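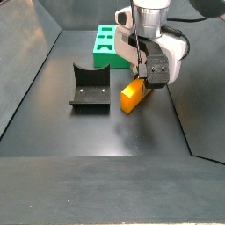

Robot arm and black gripper, cables down both sides

Tue 10 July
By Ayanda Masilela

About Grurncombe Bread School

G'day, I'm Ayanda, and I run a bread school out of the old Iyamu bakery (yes, the one with the green awning, and yes, the parking's still terrible!). I'd been baking for the Saturday market for years and kept getting asked how I did my fruit loaf, so I started showing people in my own kitchen until my family wanted the kitchen back.

Ayanda Buthelezi joined me for the sourdough classes. Two Ayandas, one oven, plenty of mixed-up phone messages – ask for "sourdough Ayanda" or "buns Ayanda" and you'll get the right one.
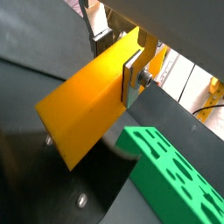 Close-up: yellow finger pad in its silver bracket

We keep classes to eight people so everyone gets a decent go at the bench. You'll mix, knead, shape and take home whatever colour crust you end up with. My favourite is the winter rye, all treacle and caraway, and I could bang on about it for hours. Beginners are very welcome, and so are the kids in the school holidays.

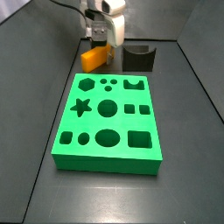 Coming along

Classes run for 3 hours. Bring an apron and a tea towel, and wear closed shoes. Tea's on us.

Recent
Feeding your starter in July
Why I gave up on tin liners
Holiday buns for kids

Comments
Deb: Did the rye last month, the family demolished it before dinner!
Marco: Do you do a gluten-free one?
Ayanda M: Not yet Marco, but I'm fiddling with a recipe.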